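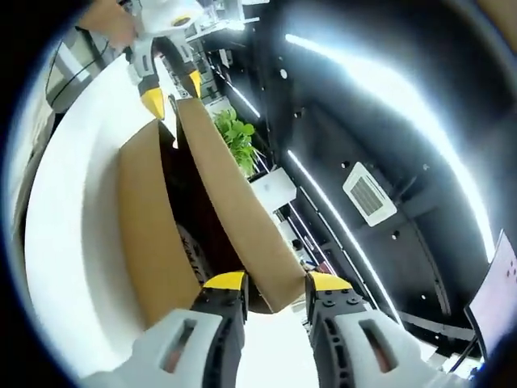

Re: [skivcombe-swap] Boxes, and what goes in them

Subject: Re: Boxes, and what goes in them
List: Skivcombe Seed and Cutting Swap
Sent: October, 11:40 pm

On the Skivcombe list, someone in Nembridge wrote:

> I mailed out nine parcels of dahlia tubers last fall and four
> arrived as soup. I used plastic bags, sealed tight, as I was
> always told. Do I switch to paper? Do I give up and mail people
> money? Also, is anyone still growing Atia? Mine has reverted to
> something the color of a school cafeteria.

My condolences on the soup. I have received some of that soup over the years, from other senders, and it is memorable stuff.

The sealed bag is your culprit. A tuber is alive, it breathes, and if you shut it up with its own damp for six days in the back of a mail truck it will do what any of us would. Let them dry on newspaper overnight after washing. Two nights if your shed is like my shed. Then pack them in barely damp wood shavings, in a paper bag with the top folded over once, inside a plain cardboard box. Old boxes are fine so long as the corners are still stiff. Tape the seams and leave the rest alone. I once got a parcel so thoroughly taped that I went through the side with a bread knife and halved the contents, which I suppose counts as propagation.

Write the variety on the tuber itself, in pencil or one of those purple markers. Labels fall off. The swap handled 158 parcels last year and I would bet my good trowel that a third of the plants now go by the wrong name.

Shipping weight: my typical box comes to almost 70 ounces, mostly because I can't stop adding things. Please don't add things. People who asked for three dahlias do not want your surplus mint.

On Atia: yes, I still have it, and no, yours hasn't reverted. Dahlias don't do that nearly as often as people claim. More likely you lost it two winters ago and have been lovingly feeding a neighbor's seedling. I can spare two divisions in spring if you'll trade me a piece of Jurić, the dark one. Mine was eaten by something that left the label.

I'm up until midnight most nights, arguing with the spreadsheet.

-- 
Skivcombe swap, parcels desk
Message 2473 in the archive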